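Re: Thin objects with the hand-held gripper – how many demos?
To: bruvdale-teach list
Date: 10 Sep 2020

> We've been trying the Bruvdale hand-held gripper for a few weeks
> now, mostly blocks and tins, and the policy copes well with both.
> Next on the list is thin stuff: pencils, straws, sticks. Before I
> sink a month into it, has anyone got a feel for how many
> demonstrations it takes? Our funder seems to think 3,000 and I
> nearly fell off my chair. Also, do you record in the lab or do you
> take the thing home? And is it worth doing some of it by remote
> control on the real arm instead?

Hello from Ultomton!

You're asking at a good moment, as sticks are pretty much all I've done this summer. I'll try to take your questions in order but I'm bound to wander.

Numbers first. We got something usable at 200 demonstrations, all one person (me), all the same job: pick a thin wooden stick out of the clutter and put it in a paper cup. By usable I mean the arm in the lab managed it more often than it didn't. I went on recording after that and it kept improving, though more slowly, and then I threw a whole batch away because I'd got into a lazy habit of coming in at an angle and letting the stick swing upright between the pads. Looks lovely when you do it by hand. The robot copied it very faithfully and flicked sticks across the bench. So I'd say 3,000 is far too many for one task with one pair of hands, but if your funder wants several people and lots of different rooms then I can see how somebody ends up at a figure like that.

Which brings me to home or lab. Home, if you can bear it. Our first lot were all done on the same grey bench and the policy was hopeless the moment we put a cloth down. Since then I've recorded on every surface I could get at, the busier the better, and I've stopped tidying up first. My favourite so far is a grey checked tablecloth with big stars on it, with a kitchen through the doorway behind (so the camera gets cupboards and pans and goodness knows what else in every shot).

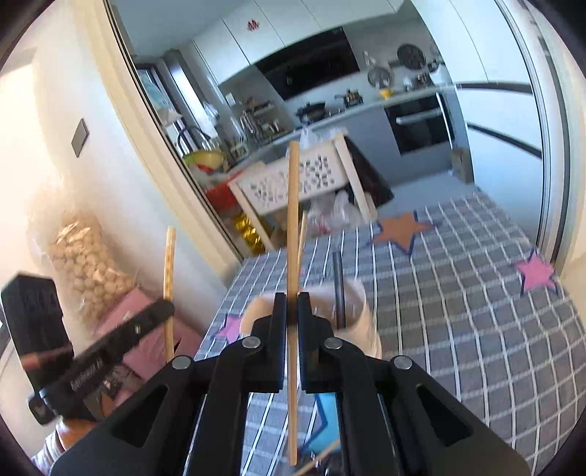 One stick held upright in the fingers, cup just behind with a black straw in it.

Look at where the stick sits between the pads. That's the bit I'd fuss over if I were starting again. With blocks you can be quite sloppy and still have a good grip, but with something this thin a few millimetres matter, and if you catch it with the very ends of the fingers it turns as soon as it touches the rim of the cup. I now close slowly, wait a beat, lift, wait another beat, and only then go across. It feels silly for the first 11 or so and then you stop noticing. I also put other things in the cup for part of each batch, straws mainly, otherwise it only ever learns about empty cups.

Oh, and leave spare sticks standing or lying nearby! I resisted this for ages thinking it would confuse matters, and it does a bit to begin with, but without them the arm just goes for the first thin pale thing it sees and you never find out until demo day.

On remote control: yes, but a little of it. We've got the Stelmakh arm here and the Tremberg handset to drive it with, and I find I can do a fair number of hand-held demos in the time it takes me to do one decent remote one. You can't feel anything through the handset, so I overshoot, back off, overshoot again, and all of that goes into the recording. Where it did help was recovery. I let the policy run, and when it was about to go wrong I took over and put it right. We had 2 afternoons of that and it sorted out most of the dropping at the rim. I wouldn't try to teach the whole job that way.

One practical thing I forgot – check your finger pads before each session. Ours had picked up a film of something (crumbs, hand cream, who knows) and the sticks had started creeping downwards in the grip. I'd blamed the calibration for days. A wipe with a damp cloth did it.

I'm hoping to start on bendy straws in November, and I'd be very glad to swap recordings if you get going before then. Are your pads the flat ones or the ribbed? I've only used flat and would love to know whether the others hold a pencil any better.

All the best from a flat full of sticks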